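The Basket

On the last morning of the year my mother telephoned to say that she was selling the house in Momach, and that I could have one thing from it. I said I wanted the laundry basket. She was silent for some time. Then she said it was only a basket, and was I eating well?

I took the early bus to Novden, where I had to change, and I waited 24 minutes in the cold. In my bag I had a towel to wrap the basket in, and a sandwich, which I ate too soon.

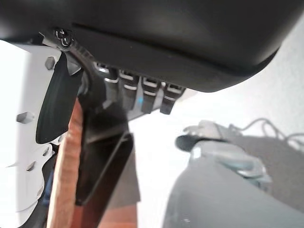
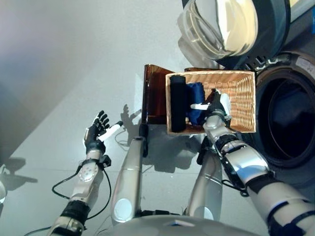
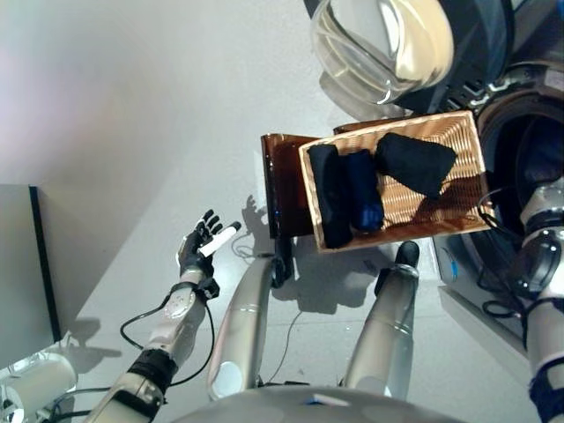
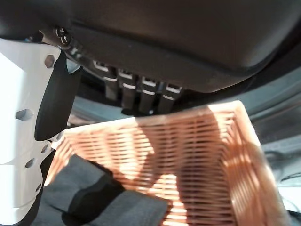
When I was a child, the laundry was the work of the evening. My father came home in the old Honda with the smell of the fish market on him, and everything he wore went directly into the machine. My mother folded. She had a strict way of folding -- sleeves first, then the long sides, then one roll with the flat of the hand. Dark things she put together and white things she put together, and if I mixed them she did not shout, she only took them out again and began from the start. This was worse than shouting.

She had bought the basket in Hikau one June, from a woman who sat by the road and asked 20 for it. My father said it would break before winter. He said this every year, and every year he carried the basket up the stairs himself.

The house looked smaller than I remembered it. My mother had already packed the kitchen and was sitting on a chair in her coat. The buyers wanted to take off 2,000 for the roof, she told me, and she had agreed, because she was tired of the roof.

The basket stood in the bathroom. I had expected it to be empty, but there was something dark in the bottom, rolled very tightly. It was my father's market sweater. I pushed my thumb into the wool and the roll did not open.

"I washed it," my mother said from behind the door. "I did not know where to put it after."

I left it as it was. I spread the towel over the top and tied the corners, and we went down the stairs with it between us, she holding one side and I the other, although it weighed nearly nothing.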